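Speaker notes - Hammad Hashmi
Talk: Learning which drawer to close, and when to stop
Project group meeting, Zimville, 08/06/2022

Slide 1. Title

Thank the hosts. Say the names of the people who did the work: Abrehet Teshome (training), Chaltu Gebru (teleoperation and labels), Kálmán Rácz (hardware). I only present. Speak slowly, I have 18 minutes and the last time I finished too early.

Slide 2. The question

We have a policy that learns from human demonstrations. It is good at starting a task. It is much less good at knowing which part of the task is already done. If you give it a half-finished situation, it often repeats the first step, or it does the last step on the wrong object.

So our question is small: can the policy read the state of the furniture from one view, without a memory of what it did before? Explain the word "state" here. For us it means how far each drawer is open, and what is on the top.

Slide 3. The method, short version

We call the method Rollik. During training we cut each demonstration at a random point and ask the policy to continue from there. It gets no history, only the present view and the instruction. A second small head must predict the opening of each drawer as a number between zero and one. This head is used in training and we remove it after.

Mention that the cutting was the idea of Abrehet. The second head came later, from a discussion with the group in Meireles.

If somebody asks about data: 3422 segments after cutting, all from our own room. Do not go into the filtering here, there is a backup slide.

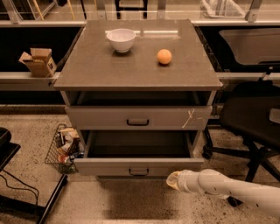
Slide 4. Why the start state matters

The baseline was trained on complete demonstrations only, and almost all of them begin with closed drawers. For this reason it connects "drawer open" with "I opened it a moment ago, now I should put something in." Let people look at the cabinet for a few seconds before I continue. Both drawers are open but not equally, the lower one much farther, and the gripper is already down near its front corner. The bowl and the orange ball are on the top. From this one view there are several reasonable instructions: close the lower drawer, close the upper drawer, put the ball in the bowl. A good policy should follow each of them from the same start. Ask the audience which one they think is the hardest. Most people say the ball. For our baseline it was the upper drawer, because the arm must first move away from the lower one - and the baseline does not like to move away.

Slide 5. Results

We ran 200 trials with mixed start states. Show the bar chart, and do not read all the bars. The important bar is "wrong drawer", where Rollik makes clearly fewer errors than the baseline. On the ball task there is no real difference, and I should say this openly.

Slide 6. What still fails

When a drawer is open only a little, the predicted opening is noisy. Kálmán thinks the dark gap is easily confused with a shadow. We plan to test this in October with the Nendum lamps.

Slide 7. Questions

Hawi Seyoum will chair. Repeat each question before the answer.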